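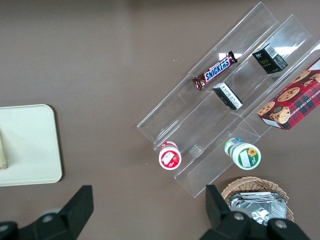
Dá para deixar o açúcar de uma vez, de um dia para o outro? Dá, mas comigo só resultou quando fui cortando aos poucos, primeiro no café e só depois no resto.

Escrevo isto a correr que tenho o autocarro daqui a nada. Muita gente a perguntar nos comentários do outro post, então vai tudo junto.

Comecei em fevereiro. Tomava 3 cafés por dia, dois pacotes em cada um, façam as contas. Mais a bolacha das 11, mais o chocolate depois de almoço. Primeira semana tirei um pacote. Só isso. Dor de cabeça na mesma, mau humor, o Spyros Liapis (colega de secretária, coitado) a perguntar se eu estava doente. Não estava. Estava com fome de doce.

Segunda coisa, os iogurtes. Comprava sempre os da Jadunico, de pêssego, achava que eram saudáveis. Fui ler o rótulo com calma e pronto, acabou. Agora é natural com canela e meia banana esmagada. Ao princípio sabe a nada, depois a língua habitua-se. A minha demorou 37 dias, apontei no calendário da cozinha.

O pior continua a ser o fim da tarde. Seis da tarde, chegar a casa, abrir o armário. O que me safa: amêndoas, uma maçã, ou então tomar logo banho e quando saio já passou a vontade. Às vezes não passa. Paciencia.

A Quyên Văn mandou-me uma receita de bolinhas de tâmara com cacau, fiz duas vezes. Na primeira ficaram uma pedra. Na segunda juntei um bocadinho de água quente às tâmaras antes de triturar e ficaram boas, até o meu sobrinho comeu. Ponho aqui a receita quando tiver tempo, tenho-a num papel todo sujo.

E não, não cortei tudo. Bolo de anos como. Gelado na praia como. Um chocolate ao domingo também, inteiro, sem culpas. Quem me disser que nunca mais tocou em açucar na vida, olha, parabéns.

Ah, perguntaram do peso. Perdi algum, não me pesei antes por isso não sei quanto. Durmo melhor, isso sim, e já não adormeço na reunião das três.

Vou que já vou atrasada. Depois respondo ao resto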